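Which years of small pickup should I look at for a first project?
Asked by Carmela Carretero, Reltudham

I've caught the old mini-truck bug in a big way! There's a late-seventies one for sale out in Junovthorpe, four-speed, long bed, asking $2462, and the seller has already come down once. The engine runs, the heater works (he says), and the bench seat is original. My worry is rust. I poked at the cab corners and one of them gave a little. Is that a walk-away thing, or normal for a truck this age?

Tahiri
Go for it!! I've owned three of these and loved every one. Cab corners go on all of them, and patch panels are easy to find. What you really want to check is the frame behind the cab, where the spring hangers bolt on. Take a hammer and tap along it. A good frame rings, a bad one thuds. If it thuds, leave.

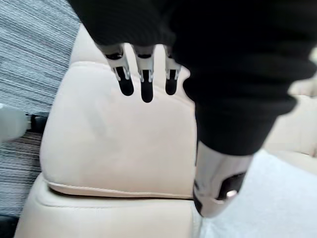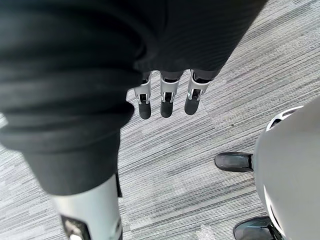

Furnholm_4spd disagrees about the cab corners, saying they're often the cheap end of a much bigger bill: pull up the floor mat before you talk money, and look at the seams by the pedals. I paid $995 for mine and then spent $2000 on floors and rockers. Still grinning every time I drive it, though!

reltud_wagon
mine had the 5 speed, way nicer on the highway. check the title matches the VIN plate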